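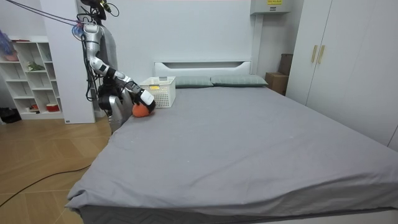 One owner wrote to us that the toys always came back to the bed within an hour, so she had given up on a toy chest and kept a basket by the pillows. We love this! The Ludix open-weave basket works very well that way, and section 29 is all about it.

29. Clearing the bed at tidy-up time

1. Pull the fitted sheet smooth, corners first. Balls roll into every fold they can find.

2. Set the basket on the mattress near the headboard, label facing you.

3. Put large, light things in first (balls, soft blocks), then fill the gaps with the small ones.

4. Lift by the handle opening in the rim, with your other hand under the base.

Note: Marbles and beads can slip through the weave. Use the Ludix liner, part 742, sold separately.

Caution: Do not leave a full basket on the bed overnight. A kick is enough to tip it.

5. Shake out the sheet and make the bed. Done, and what a difference!

For washing the basket, go to section 30.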